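Kestis 布製品ラベル語彙データ

概要

Kestis は、衣類や家庭用の布製品に付ける商品説明の語彙をまとめた日本語データです。通販サイトや古着店の在庫表では、同じ柄が「小紋」「総柄」「細かい柄」などとばらばらに書かれることが多く、検索や集計の妨げになります。本データはその表記をそろえるための対応表として作成しました。

収録内容

見出し語は1000語です。内訳は色名、柄名、袖や襟の形、織り方、用途の各分類で、1語につき最大2件の言い換えを付けています。ファイルは次の2つです。

terms.csv 見出し語、読み、分類、言い換え
notes.csv 使い分けの注記(100件)

文字コードは UTF-8、改行は LF です。読みはひらがなで統一し、長音は表記どおりに残しています。

色名の扱い

「紺」「濃紺」「ネイビー」は別の見出し語とし、terms.csv の group 列で同じ番号を振りました。写真だけから色を決める場合は、照明の影響を受けやすいため、明度を示す語(濃い、淡い)と基本色名の組み合わせを推奨します。黒に近い紺は「濃い青」に寄せてください。
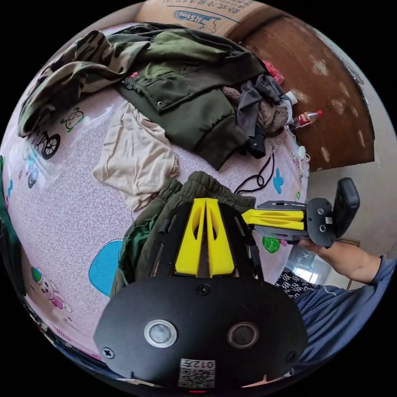 右側の袖は「濃い青・長袖」、手の下の布は「柄物・暗色と白」。

柄名の扱い

柄の種類が判別できないときは、上位語の「柄物」を使います。「千鳥格子」「麻の葉」などの個別名は、繰り返しの単位がはっきり確認できる場合に限ります。地色と柄色の区別がつかないものは、2色を並べて書きます。順序は暗い色を先とします。

作成方法

Trekness の商品登録メモと、Peixoto で使っていた棚札の語を出発点に、重複を除いて整理しました。誤字は修正し、店ごとの略号は除外しています。分類は手作業で、迷った語は notes.csv に理由を残しました。

既知の制限

和装の用語は少なめです。素材名は洗濯表示で確認できることを前提としており、見た目からの推定には向きません。「ベージュ」と「生成り」の境界は元の資料でも揺れがあり、現行版では統一していません。

更新履歴

2024年10月8日(火) 第2版。袖丈の語を追加し、group 列の重複番号を修正。
初版 色名と柄名のみを収録。

利用条件

社内外を問わず利用できます。再配布の際は配布元として Grareo の名称を記載し、変更した箇所があれば README に追記してください。語の追加希望は、見出し語、読み、分類、使用例をそろえて送ってください。使用例のないものは次の版まで保留になります。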